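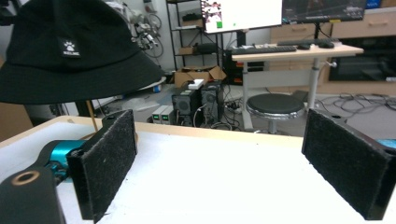 What is the fastest way to find out whether a recorded gripper trajectory has a time offset against its video?

Plot the gripper opening measured in the video against the opening reported by the encoder, cross-correlate the two, and read the lag at the peak. The whole check takes one short recording and needs no external hardware. The rest of this page covers how to make that recording, how to extract both signals, and where to put the correction so that it is applied once.

Time offset check for wrist-view gripper recordings
Last edited October 23, 2024 by Cheng-en Yen

Scope

These instructions apply to recordings made with the Homik logger, version 2 of the file layout. Files in the older layout keep image timestamps in a separate table and must be converted first with the converter in the Nolach repository. The procedure assumes a parallel gripper with two fingers that stay in view for the full stroke. If the fingers leave the image when fully open, limit the stroke during the test so that both remain visible.

What the offset is

Each image is stamped when the host receives it. Each encoder sample is stamped by the motor board, then shifted to host time by the logger. The image stamp is late by the exposure, readout and transfer time. The encoder stamp is late by very little. A policy trained on the uncorrected pair learns to associate each image with a gripper state that occurs after it. At slow speeds the effect is hard to see in a replay. During a fast close it shows up as fingers that are already shut in the data while still moving in the picture.

The offset is treated here as constant within a session. This holds for fixed exposure and a fixed frame rate. It does not hold for auto exposure, so lock the exposure before you start.

Before recording

1. Lock exposure and frame rate in the camera settings. Save them to the session profile.
2. Set the encoder rate to 200 Hz. Lower rates work but make the correlation peak wider.
3. Start the logger and let it run until the clock sync line reports a stable value. Do not record during the first sync.
4. Choose a plain surface to hold the gripper over. A surface with little texture between the fingers makes edge detection simpler. Clutter further back is acceptable if it stays outside the search band defined below.

Making the recording

Hold the gripper still. Open and close it at an uneven rhythm for 20 seconds. The uneven rhythm is required. A regular open-close cycle produces several correlation peaks of nearly equal height, and the script may choose one that is a full period away from the correct lag.

Include a few quick closes with a pause after each. Quick edges carry most of the timing information. Do not grasp anything. Compliance in the pads changes the visible gap without changing the encoder reading in the same proportion.

Name the recording sync_check and leave the task field blank. The training loader skips recordings with that name.

Extracting the visual signal

The visual signal is the horizontal distance, in pixels, between the inner faces of the two fingers. Absolute scale is irrelevant, so no camera calibration is needed.

1. Open the recording in the Berrada viewer and pause on any image where the gripper is fully open.
2. Draw a horizontal search band across both finger pads. Keep it narrow. It should cross the pads and the gap and nothing above them.
3. Mark the inner edge of the left pad and the inner edge of the right pad. These two marks seed the tracker.
4. Run:

wustden extract-gap sync_check --band band.json --out gap.csv

The command writes one row per image with the host timestamp, the gap and a confidence value. Rows with confidence under the default threshold are written with an empty gap field. The next step interpolates over short runs of empty rows and stops with an error on long ones.

Fuzzy pad material gives a soft edge. On felt-like pads the detected position can jitter from one image to the next even with the gripper at rest. This is noise around a fixed position and it mostly averages out in the correlation. If the confidence column is low throughout, enlarge the smoothing window in the band file before trying anything else. Pale pads on a pale table are a harder case and may need a sheet of darker paper under the gripper.

Extracting the encoder signal

wustden extract-encoder sync_check --out enc.csv

No options are normally needed. Check that the sign is right: the value should rise as the gripper opens. If it falls, add --invert. A wrong sign gives a deep negative peak in the next step, and the script will pass over it and report a weak positive one.

Computing the lag

wustden align gap.csv enc.csv --plot

The script resamples both signals onto a common time base, takes the first derivative of each, normalizes them and computes the cross-correlation. It then fits a parabola to the points nearest the peak to get a lag finer than the sample spacing. The output is a single number in milliseconds, a peak height and a plot.

Sign convention: a positive lag means the image timestamps are late relative to the encoder. This is the expected case. A negative lag usually means that a correction has been applied already, or that the encoder stream was buffered by the host. Look in the session profile before changing anything.

Read the plot as well as the number. A good result has one clear peak with much lower values on either side. Two peaks of similar height mean that the rhythm was too regular. Record again. A flat curve means that one of the signals is not tracking the gripper, and the extracted gap is the usual culprit.

Applying the correction

Write the lag to the image_delay_ms field of the session profile. Do not edit timestamps in the recording. The loader subtracts the delay when it pairs images with encoder samples, and it does so each time the data is read. Edited timestamps followed by a profile value give a double correction, and the loader cannot detect it.

Sessions recorded before January used the field name cam_delay in seconds. The loader still reads it, but prints a warning. If both fields are present, image_delay_ms is used and cam_delay is ignored.

Verifying

Make a second recording in the same way and run the alignment with the profile applied:

wustden align gap.csv enc.csv --profile session.json --plot

The residual lag should be under 2 ms. If it is larger, compare the exposure value stored in the two recordings. They should be identical. A residual that changes from run to run with identical settings points to the transfer path. Move the camera to a port that it does not share with another high-rate device and repeat both recordings.

Batch use

For a set of sessions, put one sync_check recording at the start of each and run:

wustden align-all sessions/ --report report.csv

The report lists one lag and one peak height per session. Sort by peak height and inspect the low end by hand. Feng-yi Mok's notebook in the Nolach repository plots lag against session date, which makes a changed cable or a changed driver easy to spot as a step.

Known problems

The tracker can swap the two edges if the gripper closes fully and the pads merge in the image. The gap then reads as zero for several images and reopens with the wrong sign. Use --clamp to force non-negative values.

Motion of the whole gripper does not affect the gap directly, but it blurs the edges. If the gripper is hand-held, brace the forearm.

Dropped images are reported by the logger but not repaired. The alignment tolerates isolated drops. With long gaps, cut the recording with wustden trim and use the longest intact part.

Sessions with two cameras need a separate delay for each. Run the extraction once per camera with --cam and store each value under that camera's own entry in the profile.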